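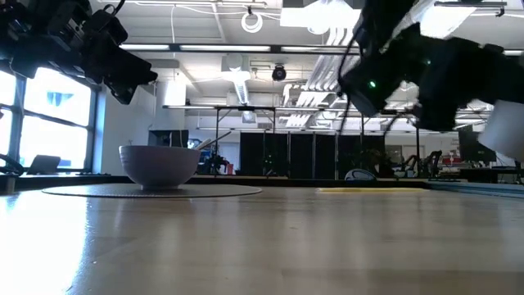
2026-10-01. Second week of the sourdough log. Starter fed at 9 with 30 g rye and the same weight of water, jar back on the shelf over the radiator. Rise was slower than yesterday and the smell sharper. I suspect the flour, a new bag from Shehata, coarser than the last. Also wiped the oil test piece for the bench top. The color I want is the pale honey of that wooden tabletop, with the grain still showing, and mine has gone too orange after one coat. Will sand back and try a thinner one.

Mixed the dough after lunch. Hydration kept low this time because the last loaf spread sideways in the oven. Four folds, then left it alone. Jolán Pintér says I handle it too much - probably correct.

We use cookies to remember your settings. Accept | Manage preferences
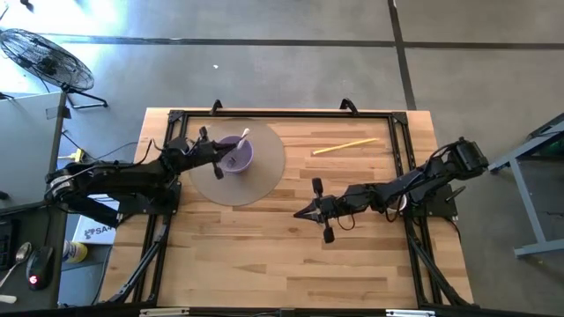
Shaped it in the evening, tighter than usual, seam up in the basket, cloth over, into the refrigerator for 8 hours. The dough held its edge when I turned it and tore in one place near the seam. Pinched that shut. Norbert wants half the loaf, so it gets baked before he leaves. Need more rice flour for the basket, and a new blade.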